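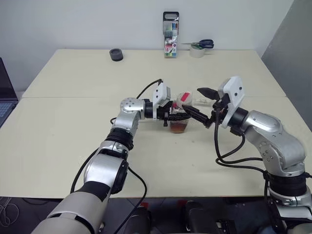 **Iced tea at the Friday table**

The drinks table at the Greenwood hall will serve iced tea through the end of May, and the coffee urn will stay in the cupboard until fall. Most people asked for this last year, and the urn needs a new tap anyway. Tea will be poured into clear plastic cups again. A clear cup lets the person pouring see the color and the level, and a reddish-brown drink shows up well against a pale tabletop, so a part-filled cup is easy to spot and top up. Please stop well below the rim. Cups filled to the top get carried across the floor, and the floor by the door is the part that was refinished in March.

Miloslav Koubek has worked out the quantities. For a normal Friday we make two batches, enough for 40 people at one cup each. When the Flindport group comes over we make a third. Last month we had 36 cups left in the sleeve at closing, so there is no need to buy more until the summer program starts.

The recipe has not changed:

- Steep the bags in hot water for five minutes, then take them out. Do not squeeze them.
- Stir in the sugar while the tea is still hot.
- Add cold water to the line on the jug and put it in the refrigerator by noon.
- Lemon goes in a separate dish. Several people have asked for tea without it.

Small bottles left over from other events can go out on the same table. Check the date on the cap first. Open one at a time and finish it before opening the next - we threw out five half-full bottles after the Ovville supper, all of them flat or warm.

Anyone who would like a proper glass can have one. The wine glasses are on the second shelf and they are fine for cold drinks of any kind. Set the glass down near the middle of the table and bring the bottle to it, with the neck over the bowl before you tip. Stemmed glasses go over easily when they are near the edge, and we have lost two that way this year. Wash them by hand and leave them upside down on a towel.

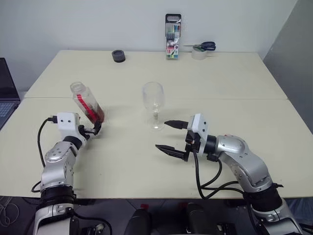 ## Returning jugs and trays

Two of the large jugs are still out on loan. If you borrowed one for the Stukar picnic, please bring it back to the kitchen before the next Friday table. The lids are kept in the drawer under the toaster. Trays can be left on the counter at any time before 5 p.m.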